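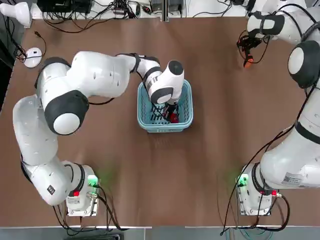
How do you teach a robot to tidy up?

July 20, 2021

14 shares | 3 comments

Think about the last time you learned to do something with your hands. Maybe it was tying your laces, or cracking an egg without getting shell in the bowl. Did someone read you a long list of rules? Probably not! Most likely a grown-up stood behind you, put their hands over yours and did it with you a few times until you got the feel of it.

Robots can learn like that too, and it's one of the most exciting things going on in robot labs at the moment.

The old way

For a long time, if you wanted a robot arm to pick something up, you had to write out every tiny move as computer code. Turn the shoulder this far. Bend the elbow that far. Close the fingers. Stop! It works brilliantly in a car factory, where the same door turns up in the same place all day long. But put a toy in a basket and ask a robot like that to fetch it out, and you're in trouble. The toy might be in the corner this time. It might be upside down. The robot will reach for the spot it was told about and grab a handful of air.

Showing instead of telling

So people started showing robots what to do, and there are two main ways of doing it.

The first is to hold the arm and move it yourself. The motors go soft so that the arm bends easily, and you guide it along, a bit like helping a sleepy toddler into a coat. All the while, the robot is remembering how much each joint bends.

The second way is by remote control, and the proper word for it is teleoperation ("tele" means far away, as in television). You might use a joystick, or a pair of handles, or even a smaller arm that the big one copies. Move the small arm left and the big arm goes left. Pinch with the small one and the big one pinches. It feels very odd for the first few minutes, and then it feels like having an extra pair of hands!

At the Clenura workshop in Carnville, people learning to steer the arms start with a basket job. The blue plastic basket goes near the middle of the table, between two white arms, and something bright goes in the bottom. One arm reaches straight down over the rim while the other stays up out of the way. It sounds easy. Try it with a pair of kitchen tongs, keeping your wrist pointing at the floor, and you'll see why it takes practice. If you come in at a slant you bump the side.

Why one go isn't enough

Each time a person does the whole job from start to finish, it's called a demonstration. For one basket job the Clenura team recorded 249 of them! Most took some 19 seconds each. They kept moving the basket and swapping what was in it, so that the robot wouldn't just learn one spot on the table.

The computer then looks through all those demonstrations for patterns. What did the cameras see just before the fingers closed? How was the arm bent? Bit by bit it gets better at guessing the next move, and then it has a go without anyone steering. The team let it try 80 times in a row and wrote down every miss, because misses show you which demonstrations to record next. (Lots of theirs were right up against the basket wall. Corners are hard!)

Wobbly goes can be useful as well. If the person steering misses, backs up and tries again, the robot has a chance to learn how to put a mistake right.

Try it at home

You need a friend, a scarf, a bowl and 3 small soft toys. One of you is the robot and wears the scarf as a blindfold. The other is the teacher. Put the toys in the bowl.

First, the teacher can only use words: "left a bit, down, down, now grab." Then swap to showing. The teacher holds the robot's wrist and guides it to each toy without talking at all.

Which was quicker? Now move the bowl and let the robot try with no help. Did it remember the old place, or feel about for the new one?

Words to know

Joint: a place where a robot arm bends, like your elbow.
Gripper: the part at the end of the arm that holds things.
Demonstration: one full go at a job, done by a person for the robot to learn from.
Teleoperation: steering a robot by remote control.

14 shares | 3 comments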